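# ¿Por qué vemos los colores?

La luz del sol parece blanca, pero lleva dentro muchos colores. Cuando llueve y hay sol, las gotas los separan y aparece el arcoíris.

Una cosa no fabrica su color. Ella recibe la luz, guarda una parte y devuelve la otra. La parte devuelta llega a tu ojo.
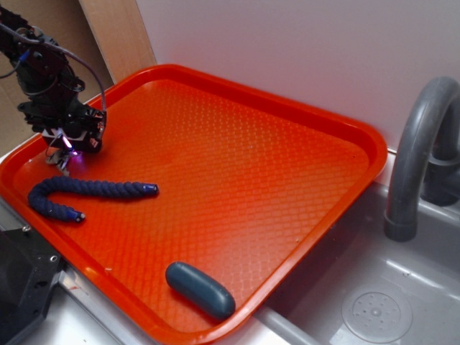
*Una bandeja entre roja y naranja, con brillos.*

Un tomate devuelve sobre todo la luz roja. Una hoja devuelve la verde. En noviembre, en el bosque de Borkberg, muchas hojas ya son amarillas, porque pierden la sustancia verde.
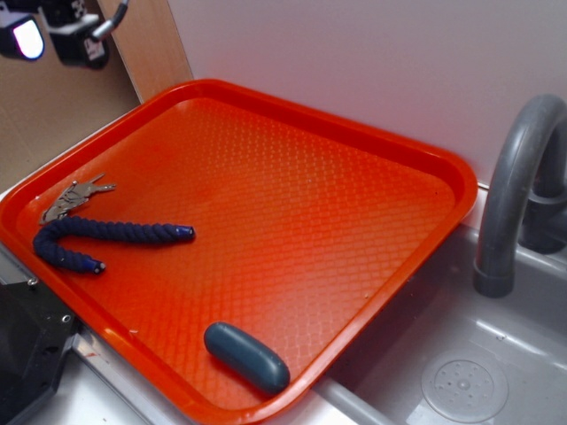

Foto: Barbara Stępień / Umeo

El azul oscuro devuelve muy poca luz. El negro, casi nada. Por eso una camiseta negra se calienta más al sol.

**Prueba en casa:** entra en tu cuarto por la noche y apaga la lámpara. Espera un poco. ¿De qué color es tu manta ahora? Con poca luz, el ojo ve casi todo gris.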